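Puvora Opens Play Kitchen Room for Young Children

Puvora has opened a play kitchen room at its Hukari center, giving children ages 2 to 5 a place to cook, serve and tidy up together. The room is open every morning from September and is free to member families.

The play sets were chosen with teaching staff over the spring. They cover the foods and dishes children know from home, among them a ketchup bottle, a banana, an orange slice, a plate, a green colander and a blue bowl. Tables are white, so small pieces are easy to find at cleanup time.

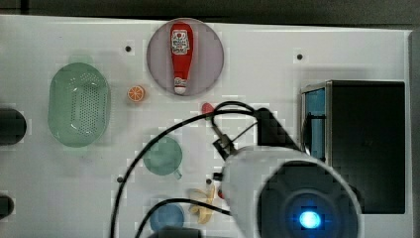 How sessions work

Each session lasts 60 minutes and takes up to seven children. Families lay out a meal, share it at the table and put every piece back in its bin before they leave.

"Children learn a great deal from setting a table," said Caoimhe Phelan, director of early learning at Puvora. "They name the foods, they take turns, and they see where each thing belongs."

The storage bins and shelving were supplied by Jikico. Building work was carried out by Ó Dubhghaill.

Booking

Places may be reserved at the Hukari front desk. Group visits by preschools will begin in January.

Media contact: Puvora Press Office, Hukari center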